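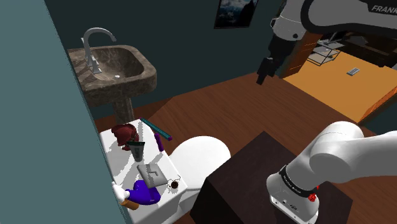
Home fragrance club, Nomville: Friday, 7 pm

Present: Rosario Longo (chair), Cristian Villca (minutes), 18 members. Apologies from Heitmann.

1. Autumn candle
Rosario passed round the fig and cedar test pours and the room loved them! Batch 9 was the clear favourite. Agreed to pour 119 for the September fair.

2. Reed diffusers
Cristian tried the Osumik base at home and was delighted (lovely slow throw, no sooty smell). Agreed to order 600 reeds from Steltell.

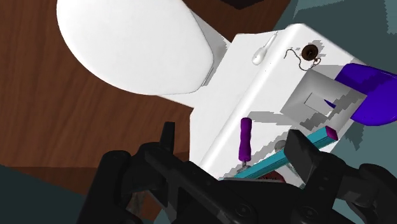 3. Any other business
Vetiver evening next month, bring your own blotters. Closed 8.40 pm.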